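# Peg into foam: how to teach the insertion task in the student robot club

Last changed 2022-05-03

This page is for club members who have finished the safety sheet and can already move the arm by hand control. You will learn how to set up the bin, how to bring a peg above its hole and how to put it in without crushing the foam. Please read to the end before you switch on anything.

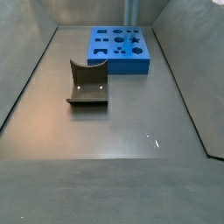
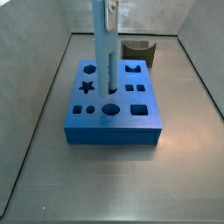
**Written by Jalen Vương**
*Student lead, manipulation group, Ellthorpe Robot Club*

## What you need

- the bin with the grey floor
- the blue foam block with shaped holes
- the round peg, and later the saddle piece
- the arm with its gripper, and the laptop with Pernix (our control program)
- a notebook, paper is better

In Pernix, open the project `insert_round` and not `insert_all`. The second one has the speeds for the older gripper and it will push too hard.

## Step 1: Place the block

Put the block flat on the floor of the bin. It should not touch a wall. If you turn the block, the holes come in another order, so decide first which side is the front and write it in the notebook. Last August we lost a full afternoon because two members had different ideas of "front" and every saved position was wrong.

Then press each corner with one finger. If a corner moves, clean the floor under the block and try again.

## Step 2: Place the other piece

The saddle piece with the two horns can stand beside the block or behind it. For your first runs it is only an obstacle, and you should leave it in. Members who learn with an empty bin get a bad surprise at the competition, where there is always something in the way.

Check from two sides that the fingers can come down without touching it. The horns are the highest part, so measure from there.

## Step 3: Find the hole

Hold the peg upright in the gripper and go to the safe height. In our project this is the position named `above_block`. Now move only in x and y until the peg is over the round hole. Don't go down yet.

Look from the front, then from the side. Many beginners look only from the front and they are then too far back. When both views are good, save the point with your initials.

## Step 4: Go down

1. Set the speed to 2 per cent.
2. Go down until the tip of the peg is just over the foam.
3. Look again from the side.
4. Go down in small steps and watch the force number on the laptop.
5. Stop when the number goes over 17.

A little force is normal, as foam always rubs on the peg. If the number jumps at once, the peg is standing on the edge of the hole. Go up, correct x or y by one small step and repeat. Never correct sideways while the peg is inside, this tears the foam.

Watch also the wide finger. It comes down very near to the top of the block, and on a deep insertion it can press on the foam before the peg is at the bottom.

## Step 5: Let go

Open the fingers slowly and go straight up to the safe height. If the peg comes up together with the gripper, the fingers did not open enough. Change `open_width` to 18 and do the step again.

## Write down every run

For each run we note the start position, the highest force and the result. Bad runs are also written. The club has now 592 runs in the shared table, and the bad ones were the most useful when we chose the force limit.

## Next task

When the round peg goes in ten times one after another, you may try the saddle piece in the arch-shaped hole. It must have the correct rotation, so you will need a third view from the top. Ask for the `insert_arch` project, it is not on the club laptop by default.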